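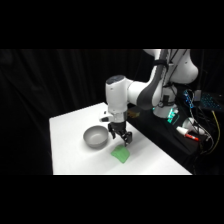 文:Brokell 製品サポート編集部 2026年5月18日(月曜日)更新

カテゴリー:製品情報 > ハンド・グリッパー > 安全に関するお知らせ

卓上アーム用2指ハンド「Prorum」をご使用のお客様へ、布類の把持中に発生する停止不良についてお知らせします。対象は4月出荷分までの制御基板を搭載した製品です。

■ 現象
タオルやクロスなど柔らかい物をつかむ際、指先が布と一緒に台面へ押し付けられ、接触検知が働かないまま下降が続くことがあります。布の厚みが荷重をゆっくり吸収するため、検知回路が接触を通常の把持反力と判定するのが原因です。食器などの硬い物では再現していません。

社内試験では、折りたたんだ布を600回つかませたうち2回で発生しました。いずれもアーム側の過負荷保護で停止しましたが、停止までに指の取付部へ設計値を超える力がかかり、1回は固定ねじに緩みが出ました。

■ 使用上の注意
対策が済むまで、布類を扱う作業では次の設定にしてください。
・下降速度の上限:毎秒100mm
・台面からの最低高さ:指先の長い側を基準に設定
・自動再試行:オフ

左右の指で先端の高さが異なる姿勢では、低い側が先に台面へ届きます。手首を傾けて近づける動作を登録している場合は、最低高さを必ず設定し直してください。動作中は作業台に手を入れないでください。

停止不良が起きたときは、非常停止を押して電源を切り、指の取付ねじを確認してから復帰してください。ねじに緩みがあれば使用を中止し、販売店へご連絡ください。増し締めだけで使い続けると、指が脱落するおそれがあります。

■ 対策品
検知のしきい値を見直した制御基板に無償で交換します。交換後は、布に沈み込む途中の荷重変化も監視対象になります。同じ条件で400回の試験を行い、現象の再発はありませんでした。基板の交換後は、速度制限を解除してかまいません。最低高さの設定は引き続きご使用ください。

交換作業は取扱店の Seo が担当します。本体をお預かりする必要はなく、基板のみの発送にも対応します。ご自身で交換される場合は、同梱の手順書に従って原点合わせをやり直してください。Hernura 製コントローラーと組み合わせている場合は、基板の交換前に登録済みの動作データを保存してください。交換時に初期値へ戻ります。

■ 対象の確認方法
手首カバー内側のラベルに記載された基板番号の末尾をご確認ください。末尾が「B」の製品は対策済みです。「A」または記載のない製品は交換の対象となります。ラベルが読み取れない場合は、製造番号を添えて販売店へお問い合わせください。

タグ:Prorum/把持不良/布類/基板交換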